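Stundik Undated Weekly Planner Pad, Desk Format

Item group: Planning and scheduling / Desk pads
Status: In stock
Sold by: Urnlow Office Supply

Overview

The Stundik desk pad is an undated weekly planner printed one week to a sheet. Each sheet has seven day columns, a row of hourly lines, and a block at the right for tasks that have no set time. Sheets are glued along the top edge and tear off singly. The pad can be started in any week of the year, and weeks can be skipped without wasting a dated page.

The layout is the same on every sheet. There are no holiday markings, moon phases, quotations or stickers.

Layout

Day columns are equal in width, including Saturday and Sunday. Hourly lines start at 6 a.m. and each hour is divided into 15-minute steps by short ticks in the left margin. The ticks do not extend across the columns, so the writing area stays clear. Entries that run past the last hourly line can go in the open box at the foot of each column.

The task block has a narrow check column on its left side. A header strip across the top of the sheet has blanks for the month, the week number and the name of the person or room being scheduled.

Two versions are available. Version A has gray rules and is intended for handwriting. Version B has darker rules and is intended for sheets that will be copied or scanned and passed to other people. The two versions are otherwise identical.

Paper

Uncoated white stock, printed on one side. Ballpoint, pencil and most gel pens can be used on it. Fountain pens with a broad nib may feather, particularly on the day columns where the rules are close together. Erasing is clean with a soft eraser. The printed rules do not lift.

The backing board is gray and unprinted. It is stiff enough to write on when the pad is held in one hand, but it is not a clipboard and has no clip.

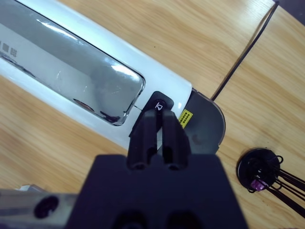
Sheets can be filed after use. They are not punched. Customers who keep completed weeks in a binder should order the punched refill, which has 2 holes on the left side and a slightly wider margin. The hourly ticks are shifted to the right on the punched refill to leave room for the holes, and the task block is narrower as a result.

Use with other Brastemum formats

Stundik is part of the Brastemum planning range. The sheet uses the same column order as the Brastemum monthly wall sheet, and week numbers can be carried over directly. The daily sheet in the same range uses the same hourly divisions, so a single day can be copied out in more detail when needed.

The pad also fits the Vainio desk tray. The tray is sold separately. Pads with the punched refill fit the tray as well, but the tray has no rings.

Shared schedules

For rooms, vehicles and shared equipment, use one sheet per item per week and write the item name in the header strip. Mark a booking with a vertical line from start to finish and put the initials beside it. Cancelled bookings should be struck through once and left legible. Where several people write on the same sheet, Version B is preferred.

For personal schedules, fixed appointments are normally entered first and the task block filled in afterward. Unfinished tasks must be copied to the next sheet by hand. There is no carbon layer.

Ordering

Pads are sold singly or in shrink-wrapped packs of 6. Versions cannot be mixed within a pack. Punched refills are sold in packs only and are supplied without a backing board.

Orders for schools and offices that need their own name in the header strip are handled as custom print. A proof is sent before printing, and the job is not scheduled until the proof has been returned. Custom orders for the fall term should be placed by June. Custom pads cannot be returned unless they are misprinted.

Storage

Store flat, away from direct sunlight and radiators. Standing a pad on edge for long periods can bow the board and loosen the glue line. If sheets begin to release early, press the top edge square against a table and hold the loose sheets with a binder clip.

Related items

Brastemum monthly wall sheet
Brastemum daily sheet, hourly
Stundik punched refill, Version A
Stundik punched refill, Version B
Vainio desk tray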